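Catdale Folding Set, release 2
README, last updated August 6, 2018

Can a machine do your laundry yet? No. Can it do a small, well-lit part of your laundry on a clean white table? Sometimes, and this dataset has 829 recorded tries to help you set your expectations.

The setup is two arms, bolted to the front of a booth, one gripper each. The job is light clothing: tops, small cloths, whatever fits between the arms. A stack goes at the back left and a basket at the back right. Socks were dropped from release 1 and we would like not to discuss it.

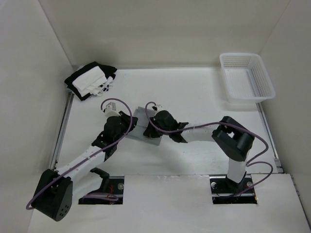

Every try is one garment, start to finish or start to giving up. A try ends when the operator says it ends. Of the full set, 87 are marked "clean", meaning a reasonable adult would put the result in a drawer. The Machala labels are stricter and care about sleeve alignment. Use those if you iron your T-shirts.

Known problems:
Gray on white is easy to see. White on white is not, and the depth readings suffer for it.
Straps are treated by most models as a rumor.
Timestamps in folder 5 drift. Sync on the arm log, not the video.
The Wamomden loader skips empty tries without telling you. Pass keep_empty if you want the full misery.

We get asked whether this works for towels. Towels are the demo everyone shows, for good reason: four corners, no neck hole. A model trained on them and pointed at our tops did worse than one that never moved, which at least left things flat. 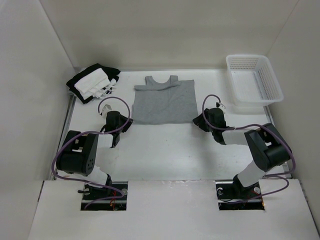 Intended use

Training and testing two-arm cloth handling, or settling arguments about how soon you can stop doing chores. Please don't quote our clean rate as a rate for homes. Homes have cats, stairs and inside-out jeans.

License and contact

Free for research. For anything you plan to sell, write to Urkomer first. Release 3 is due in September and may have buttons in it.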